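Small Exporters Board > Shipping and Customs > Virkden quota numbers are out

pinamley_road
Posted 06/12/2020
The trade office in Virkden put out its export figures for the first five months of the fiscal year. Canned fish through Mirnudport is down 23 percent. Dried fruit is up a little. They blame the drop on the new inspection rule at the port, where every container over the limit gets opened. We ship 10 containers a season, so I read these things closely.
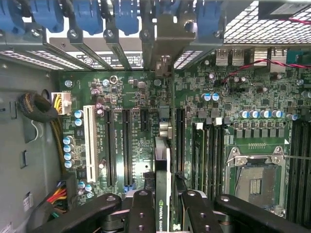 Does the inspection rule cover mixed loads too?
It covers any load with food in it, mixed or single, if the declared weight is over the limit.

k_marlow
Reply #2
I don't buy the inspection story. Sales were falling before the rule came in. The buyers across the strait found a cheaper supplier and the trade office doesn't want to say so. Look at the price per case, not the tonnage.

pinamley_road
Reply #3
Price per case is flat. I have my own invoices from last year and this year side by side. What changed is the waiting time. We paid 1330 in storage on one container in the fall, and that was with a broker.

k_marlow
Reply #4
One container is one container. Flat prices with falling volume still sounds like lost customers to me.

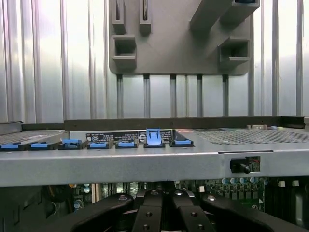

Heidrun Tanner
Reply #5
You may both be right. We lost one buyer over delays and another over price. The delays started it, though. The second buyer only went looking for other offers after a shipment of ours sat at Mirnudport for almost 23 days. We switched to Khoo for the paperwork after that and it has gone faster, but their fee is 230 per shipment and a small firm feels that.

saltbox
Reply #6
Khoo quoted me the same. Is anyone sending through Virkden by rail instead? I was told the wait is shorter but you need the transit form stamped before loading.

pinamley_road
Reply #7
Tried it once. The form has to be the original, they won't take a scan. Steps as I did them:

1. Get the transit form from the trade office and fill in the weight for each product separately.

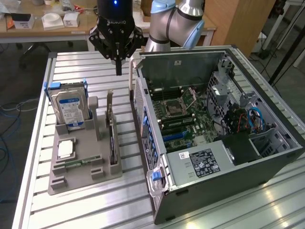
2. Have it stamped at the Pinamley counter before the container is loaded. They close for lunch.

3. Send the original with the driver and keep a copy.

k_marlow
Reply #8
Rail costs more per ton, so add that before you call it a fix.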